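Plate Layouts: Gallery

Reference pictures for the small-plate builds at Malluter. The builds use studded baseplates and ordinary LEGO bricks, sorted by color on the tabletop and placed one at a time. Captions cover the plate, the parts and where they sit. Part lists for all 11 layouts are on the Zasia page.

Layout 4 begins with a bare plate. The first brick sets the reference corner, and every later position is counted from it in studs, along the long side first.
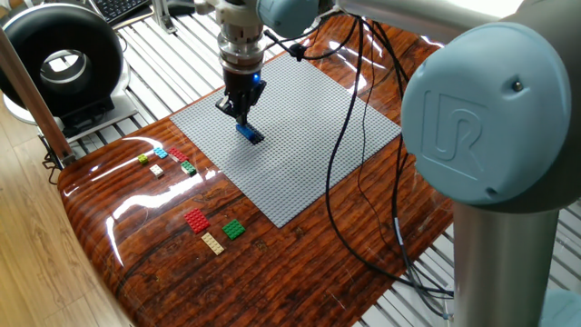 Navickas

Layout 4, blue brick at the plate. Light-grey baseplate, laid diagonally on a dark reddish-brown wood-grain table. Loose pieces to the left, on the bare wood, with lime green, cyan, red and green among them.

Notes on the plate. A glossy tabletop gives a plate little grip, and a push near one corner can turn the whole sheet. Press straight down and check the angle again after each brick. If the plate has moved more than 2 studs, lift it and set it back against the tape line before going on.

Notes on the parts. Loose pieces stay on one side of the plate with at least a hand's width between them and the edge. Bricks of similar color, such as green and lime green, are easy to mix up under warm light. The full parts tray for the series holds 168 pieces and is kept at Pidell between builds.

Layouts 5 and up use the same plate color. Pictures will be added in March.

Back to gallery index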